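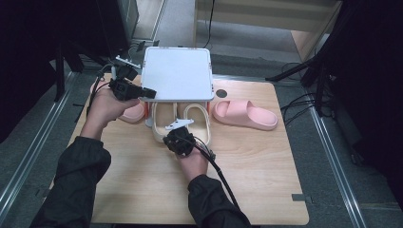 Cream pair in front of the stand; pink slides beside it and at its left edge.

Arer Household Tidying Collection
Part 2: Footwear and Stand

Data card, version 10
Last revised 2020-11-08
Prepared by Arer for the Plemex shared archive

Summary

This part of the collection covers the arranging of indoor footwear on and around a small raised stand. It contains 378 sequences and 1713 still pictures, all of them made at a table. The subject is an ordinary household job: shoes have been left in no particular order and are to be brought together in pairs and set straight. Other parts of the collection cover crockery, folded cloth and desk items, and are described in separate cards.

Contents of the folder

README (the present document)
sequences, numbered from the first to the last without gaps
stills, grouped by sequence
labels, one plain text file for each sequence
changes, a record of corrections to the labels

The articles

Cream slides, one pair. Thick rounded straps, open at the toe, with beige insoles. In the label files each shoe is entered as "cream left" or "cream right".

Pink slides, one pair. A chunky pastel shoe with a wide single strap. Entered as "pink left" or "pink right". Where a shoe is partly hidden and its side cannot be told, the entry is "pink, side unknown".

Stand. White plastic, square, with rounded corners, a slightly raised rim and short legs. Entered as "stand" throughout. Earlier versions of the labels used "tray" and "shelf" for the same article, and both words have been withdrawn.

Table. Light wood with a pale grain. It is not labelled separately. 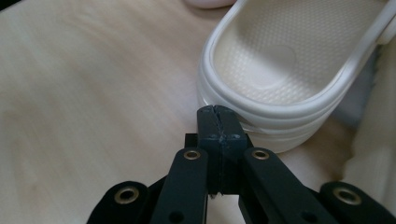
Light-coloured footbed with its pattern of small raised dots.

The activity

Each sequence begins with the shoes in a mixed arrangement. A shoe may lie in front of the stand, to one side of it, or partly beneath it. The written instruction asks for one of the following results:

Both pairs on the table, each pair side by side with toes pointing the same way.
One named pair on the stand, the other left on the table in front.
One named shoe moved next to its partner, with nothing else disturbed.

A pair is accepted as straight if the toes are level to the eye and the shoes do not overlap. A shoe resting on the rim of the stand is not accepted as being on the stand. Shoes lying on their sides are to be turned upright before they are paired.

The order in which the shoes are handled is left open. Users who wish to study order should consult the label files, where each movement of a shoe has its own line with the name of the article, the starting place and the finishing place.

Known limits

The range of footwear is narrow. There are no laced shoes, boots or children's sizes, and results obtained with soft slides should not be assumed to hold for any of these.

Colour names are those agreed between Arer and Dervishi in April. Under bright light the cream pair may be taken for white, and the pink pair is pale enough to be confused with it where only the outer wall of a shoe is in view.

Left and right were entered by eye. In over 10 sequences the entries were later reversed, and the corrections are listed in the changes file. Users holding an earlier version should replace the whole labels folder.
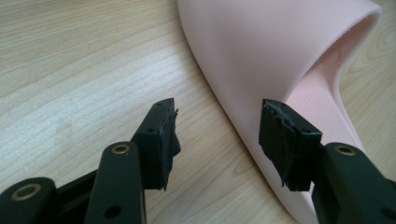

A reader at Trendside wrote that the pink shoes ought to be labelled by shape as well as by colour, as a household may well own two pairs of the same pink, and asked whether "wide strap" could be added to each entry.

The request has been accepted in part. A column for shape will be added to the list of articles, where it need be filled in only once for each pair. The label files will keep the short names so that existing work is not disturbed.

Use and citation

The folder may be copied and used for teaching and research. Altered label files should be given a new version name and should not be passed on under the present one. Please cite as: Arer Household Tidying Collection, Part 2, Footwear and Stand, version 10, Plemex shared archive.

Corrections should be sent to the Arer archive desk, giving the sequence number and the line of the label file concerned.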